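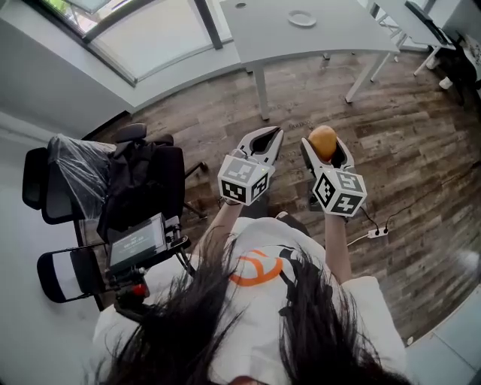

Yaneth Llanos

Two-handed demos keep losing the left gripper, what am I doing wrong?

Hi all! Long-time reader, first time posting. I'm collecting demos for a pick-and-place job with hand-held grippers, the kind with a marker cube on the back of each one so the cameras can work out where your hands are. The job is dead simple on paper. Pick up a piece of fruit with the right gripper, carry it over to the white table, set it on the plate. The left one is mostly there to steady the plate, so it spends a lot of time open and waiting.

I've recorded 139 demos so far and I had to throw out 81 of them, which hurts. Almost always it's the same thing — the right hand tracks beautifully from start to finish, and the left hand jumps sideways or freezes for a bit and then pops back. When I play it back on the arms (two Siltix ones, fairly slow) the left arm does a horrible little twitch toward the plate. I've redone the calibration twice and it comes out fine both times.

Stuff I've tried: closing the blind on the big window, slowing way down, swapping the left and right cubes. After the swap it was still the left hand that went bad, so I don't think it's the cube itself. I'm using the Ollthorpe recorder with the default settings, if that matters. Would remote control be easier for something like this? We have a pair of joysticks in a drawer and I've never even plugged them in.

Eun-seong Choo

The swap test was a smart thing to do, and I think it already gives you half the answer. If the trouble stays with the hand and doesn't follow the cube, look at what that hand is doing. You say it's open and waiting for long stretches. What do most of us do with a hand that's waiting? We let it sink and we tuck it in near the belly, and the wrist rolls over a little. Then your forearm is in the way of the cube, or the only face the camera gets is one at a really steep angle, and the tracker guesses. A guess from one steep face can flip, and a flip looks just like your sideways jump.

I had this exact problem folding towels. What fixed it for me:

Pick a parking spot for the idle hand, out in front at chest height, and go back to it every time. I practiced with the recorder off until it stopped feeling silly.

Hold the gripper so that two faces of the cube are toward the camera. With one face you're gambling.

Watch the live overlay during the first few takes. In Ollthorpe it's under the view menu and it's off by default (no idea why). You'll see the outline on the cube flicker before it gets bad enough to ruin a take.

Also check your cable. Mine used to pull on my wrist when I reached across, and I'd turn my hand to make up for it without noticing. I route it behind my elbow now with a loop of slack.

Don't throw away the 81 yet! If the jump is short and the left hand was parked at the time, you can trim that stretch or fill it in from the poses on either side. I wouldn't fill anything where the gripper is touching the plate. Those I'd just record again.

On the joysticks, for two arms I found them miserable. You get clean tracking, sure, but every demo takes forever and you end up moving one arm at a time, and the robot learns to move that way too. Hand-held is much nicer for fruit and plates.

Armindo Ramalho

its the lighting. get a matte print for the cubes, glossy ones wash out near a window. I had 7 bad runs in a row and then none after I changed them

Clementina Serrano

Mostly agree with Eun-seong, but I want to stick up for remote control a little. If the left arm only has to hold the edge of a plate, you could do that part with a joystick and keep the hand-held gripper for the right. We did a mixed setup like that at Clonstead for a lid-opening task and it trained fine. It does need a second person, and the two of you have to get used to each other's timing, so the first afternoon's demos were pretty ugly.

One thing I'd check before any of this is your exposure setting. On auto, closing the blind can make things worse, as the camera picks a longer exposure in the dimmer room and the cube smears whenever you move. Set it by hand, keep it short, and add a lamp if the picture comes out too dark. Then record ten takes with the blind open and ten with it closed and compare the left hand only.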